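Navevano Intérieurs, le pack de scènes domestiques de Masetti : notre avis après un mois

Par Lutfa Seneviratne

Masetti vend depuis septembre un pack de pièces d'habitation simulées pour robots mobiles à bras. Il s'appelle Navevano Intérieurs et coûte 591 euros par poste, mises à jour comprises pendant un an. Je l'ai utilisé un mois pour préparer des tâches de rangement dans un salon : aller vers le canapé, approcher un petit objet, le saisir, le poser ailleurs. L'avis qui suit porte sur cet usage. Je n'ai pas testé la navigation seule, ni les scènes de cuisine au-delà d'un chargement de contrôle.

Installation

L'archive se décompresse dans le dossier des scènes et le simulateur la reconnaît au redémarrage. Chez moi, l'opération a échoué une première fois à cause d'un chemin contenant un accent. La documentation ne le signale pas. Le support a répondu le lendemain avec la bonne explication, et un correctif est annoncé.

Le catalogue compte 3524 objets, dont 400 sont déclarés « saisissables », avec une masse et un frottement renseignés. Les autres servent de décor. On peut les rendre mobiles à la main, mais il faut alors écrire soi-même les valeurs physiques. J'aurais préféré un catalogue plus court et mieux renseigné. Les pièces se chargent vite sur une station ordinaire, et le premier lancement est le seul à demander de la patience.

Le rendu

Masetti a choisi un style simple, avec des aplats et peu de textures. Le canapé rose du salon est fait de facettes bien visibles, le sol est d'un orange soutenu, les murs sont marron foncé. Sur le plateau blanc, un chat noir en figurine et une petite plante. Ce n'est pas joli et cela ne m'a pas gênée : les images sortent rapidement et les contours sont nets.

Le point faible est ailleurs. De loin, la pièce se lit bien. Dès que la pince s'approche d'une grande surface, la caméra n'a presque plus rien à se mettre sous la dent : du marron uni, un léger dégradé, et parfois un bout d'objet rouge vif dans un coin pour seul repère. Un modèle qui s'appuie sur l'image de près n'a pas grand-chose pour estimer une distance dans ces moments-là.

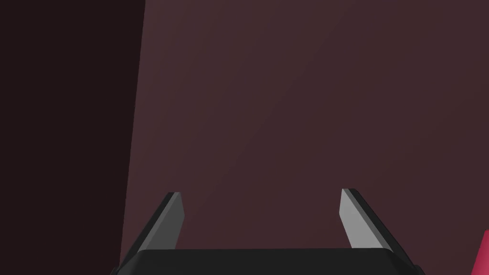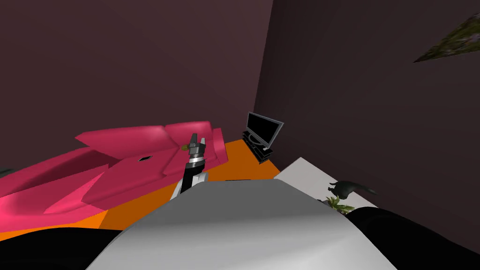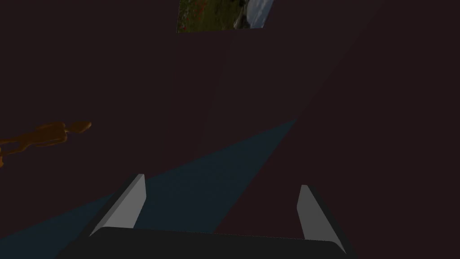
Pince ouverte et vide dans les trois vues.

Tous les éléments ne sont pas traités avec le même soin. Le paysage que l'on aperçoit en haut de la troisième vue a une vraie texture photographique, avec de l'herbe et des taches rouges et orangées, alors que la surface marron juste dessous n'a aucun grain. La petite silhouette brun orangé couchée à gauche a des formes assez molles. Pour de la détection d'objets, j'ai fini par écarter ce genre d'éléments de mes listes.

Le bras et la pince

Le pack est livré avec plusieurs modèles de robots, et accepte les descriptions tierces. J'ai aussi importé celle du bras Skunitz que nous utilisons à l'atelier. Les articulations sont passées sans retouche, les limites de couple non : elles avaient été remplacées par des valeurs par défaut. Il faut relire le fichier converti ligne par ligne. Une fois les limites remises, le comportement du bras m'a paru crédible à vitesse modérée. À pleine vitesse, j'ai vu des vibrations au contact que je n'observe pas sur la machine réelle.

Sur le canapé, j'ai lancé 400 essais de saisie d'un petit objet, avec une politique déjà entraînée que je connais bien. 335 ont abouti. Les échecs se ressemblent : le bras descend correctement, puis l'objet glisse vers le dossier au moment où les doigts se referment. En augmentant le frottement des coussins, on en récupère une partie — mais on s'éloigne alors du réglage fourni, et les comparaisons avec d'autres équipes n'ont plus beaucoup de sens.

La caméra du poignet et celle de la tête sont synchronisées d'origine. C'est appréciable. Dans le pack précédent de Masetti, je devais recaler les deux flux après coup. L'éclairage se règle par pièce, pas par lampe, ce qui limite les variations possibles. Il existe une option pour tirer au hasard les couleurs des murs. Elle fonctionne, et je conseille de l'activer dès le début : le marron d'origine est trop sombre pour les vues rapprochées.

Face à Nanayakkara

Le concurrent direct est la bibliothèque de Nanayakkara, que j'ai gardée deux ans. Ses textures sont meilleures et ses coussins se déforment. Elle est aussi nettement plus lente et la licence interdit de redistribuer les scènes modifiées. Avec Navevano, je peux envoyer une pièce complète à un partenaire, qui la rejoue sans acheter le pack. Pour un petit laboratoire, cet aspect peut suffire à décider.

La documentation de Navevano existe en anglais et en italien. La partie sur les objets saisissables est complète, celle sur les capteurs tient en deux pages et renvoie à des exemples qui ne sont pas tous dans l'archive.

À qui le conseiller

Je le conseille à ceux qui travaillent sur la planification, l'enchaînement des tâches ou le contrôle du bras, et qui veulent beaucoup d'épisodes sans mobiliser une grosse machine. Si votre travail repose sur la vision rapprochée, attendez la prochaine version ou prévoyez du temps pour refaire les matériaux des murs et des meubles. J'y ai passé trois jours pour le seul salon.

Je garde ma licence pour cette année. Je relancerai la même série d'essais quand le correctif du contact sera sorti et j'ajouterai les résultats à cette page.

À lire aussi
Importer un bras Skunitz : les réglages à vérifier
Nanayakkara, deux ans après : ce qui a vieilli
Caméra de poignet ou caméra de tête pour la saisie ?
Masetti revoit ses licences pour l'enseignement
Régler le frottement des objets mous en simulation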